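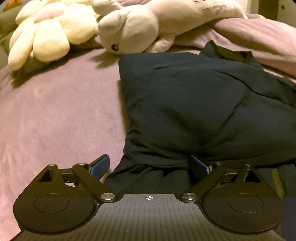
Page last changed: March, route and marshalling items revised

Public assembly and march: route safety checklist
Site: Gonham Square to the Clenora Building, by way of Chauke Street
Completed by: Amerley Amissah, event safety inspector
Expected attendance: 898
Route length: 594 metres

1. Notice and permissions
1.1 Written notice given to police and council. Yes.
1.2 Road closure order in force for Chauke Street. Yes. Comment: the order names the north carriageway only. Amended copy requested.
1.3 Organiser's liability cover seen. Yes.

2. Assembly point
2.1 Ground level and free of trip hazards. Partly. Comment: two lifted slabs by the fountain steps. Mark with paint and cone off before 4 pm.
2.2 Speaker platform inspected and signed off. No. Comment: handrail missing on the left side. Platform not to be used until fitted.
2.3 Cable runs covered. Yes.
2.4 Loose placard timber and bottles cleared from bins. Yes.

3. Route
3.1 Clear width of at least 10 metres throughout. No. Comment: scaffolding outside the Surnon offices narrows the road at the bend. Marshals to hold the march in sections there.
3.2 Scaffold base boarded to head height. Yes.
3.3 Side streets open for ambulances. Yes. Comment: parked van moved during the visit.
3.4 Street lighting working. Partly. Comment: one lamp out near the bus shelter, reported to the council. 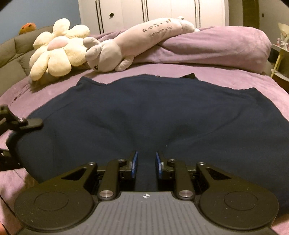 3.5 Dropped kerbs usable by wheelchair users. Yes.

4. Marshals and first aid
4.1 Marshals briefed and named on the rota. Partly. Comment: 30 required, rota incomplete. Final list due the evening before.
4.2 Radios tested over the full route. Yes. Comment: weak signal under the railway arch. Repeat the test with the arch gate shut.
4.3 First aid post signed from both directions. No. Comment: sign facing the square only.

5. Counter-protest
5.1 Separate area agreed with police. Yes.
5.2 Double barrier line with a walkway between. Yes. Comment: feet of the inner line project into the walkway. Turn them round.

6. Dispersal
6.1 Two exits from the Clenora Building forecourt. Yes.
6.2 Exit gates locked open. To be checked on the day.

Result: conditional pass. Items 2.2, 3.1 and 4.3 to be closed before assembly begins.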